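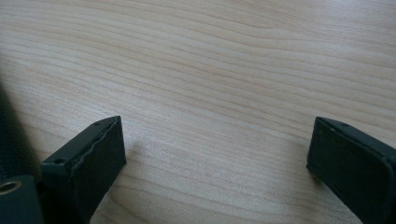
Figure 2. Pale tabletop with fine, closely spaced grain lines running mostly from left to right.

3.2 How people read grain

Wood grain is one of the few patterns that almost everyone has looked at for hours without being asked to. We eat on it, write on it and stare at it when a phone call drags. This made it a delightful subject for our study, which asks how people put a visual texture into words when they have no training in joinery, botany or design. The lighter, busier surfaces, of the sort shown in Figure 2, gave us the richest answers of all, and they are where we begin.

Readers will recall from Section 2 that 500 adults took part through the Fanbridge panel, and that each wrote freely about a small set of surfaces. After Jayanthi Chowdary and Nuanchan Hemmin had removed blank and repeated entries, we were left with 1,765 usable descriptions. They range from a single word ("stripy") to a wonderful half-page on a grandmother's kitchen dresser, and we read every one of them.

The first thing that stands out is how often people reach for water. Ripples, tides, currents and streams turn up again and again, even from writers who had earlier described a surface as dull. A second large group talks about land seen from a height: ploughed fields, sand dunes, the contour lines on a walking map. We had expected words for trees to lead the way, and they did not. Very few writers mentioned rings, trunks or growth, although every one of them knew that the surface was wood. Once a tree has become a table, it seems that its grain is free to be something else.

Direction matters a great deal here. Where the lines are straight and evenly spaced, people tend to write about the lines as objects, using words such as "threads", "strings" or "combed hair". Where the lines bend, the verbs come alive. Grain then "wanders", "dips", "swings round" or "changes its mind". One writer said of a single wavy line that it was "going for a walk and taking the others with it", a phrase that has been pinned above Hemmin's desk ever since. This shift from nouns to verbs is the clearest pattern in the whole collection, and we return to it in Section 4.

Colour words behave quite differently. They are fewer, they come earlier in the description, and they lean heavily on food: cream, biscuit, butter, honey, weak tea. Writers seldom corrected or built on a colour word once they had used it, whereas they would happily try several pictures in a row for the shape of the grain. We read this as a sign that colour feels settled to the writer, while pattern stays open and invites another go.

We sorted the comparisons into 7 families, following the scheme that Gerasimos Kyriakidis drew up for his earlier work on the language of woven cloth. The fit was better than any of us had hoped. Only the family he calls "skin and hair" needed widening, so that it could take in fur, feathers and, in one memorable case, the flank of a sleeping greyhound. Fotini Karamanlidis and Manolis Andreadis coded the full set separately and then met to settle the entries on which they differed. Most of these came down to the word "wave", which can belong to water, to hair or simply to a shape on paper. Where the rest of the sentence gave no help, we placed such entries under "shape".

A word of caution is needed about finish. Shiny surfaces drew comments on light – "it glows", "like a wet beach" – that sometimes crowded out any mention of grain at all. We kept these entries, but coded the light and the grain as two separate matters, so that a writer who noticed both is counted under both. Smooth surfaces with a softer sheen caused less trouble, and many writers moved easily between the two within one sentence.

Taken as a body of writing, the descriptions are far more playful than the published word lists for texture would lead one to expect. Those lists are strong on "rough" and "smooth", and have little room for a line that changes its mind. The next section looks at how the seven families combine, and at the writers who used more than one of them in the same breath.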